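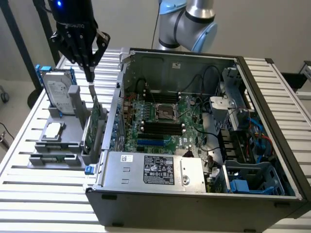
Open case with the side panel off, green motherboard, nothing in the CPU socket.

February 2024

Slept badly and got up before six. The furnace was running but the kitchen stayed cold, so I ate standing next to the stove. Oatmeal again.

Drove to Birndale to look at the apartment over the pharmacy. It's 40 minutes when the road is clear. The rent is 230 more a month than I pay now, heat included. Two bedrooms, a bathtub, a window over the sink. The second bedroom is small and faces the alley. I measured the wall for Mom's dresser and it fits with 3 inches to spare. Gunhild Gunnlaugsson showed me through and said the last tenant stayed nine years. She wants an answer by Friday and 60 dollars for the application.

The stairs are steep. I counted on keeping the bike inside and I don't think I can carry it up there.

Stopped in Herville for gas and bread. The bakery was out of rye.

Spent the afternoon on boxes. Finished the hall closet and the winter coats. Found the September letters from Dalsgaard and read them all, so the bookcase didn't get done. Called my sister at five. She thinks I should take the place. I said I'd sleep on it.

Soup for supper. Bed early.

Comments

maplerow: Take it! Heat included is a big deal this time of year.

Tess K: Ask if there's a shed out back for the bike. Ours had one.

oldferry: Those stairs will be hard with the dresser. Take the drawers out first.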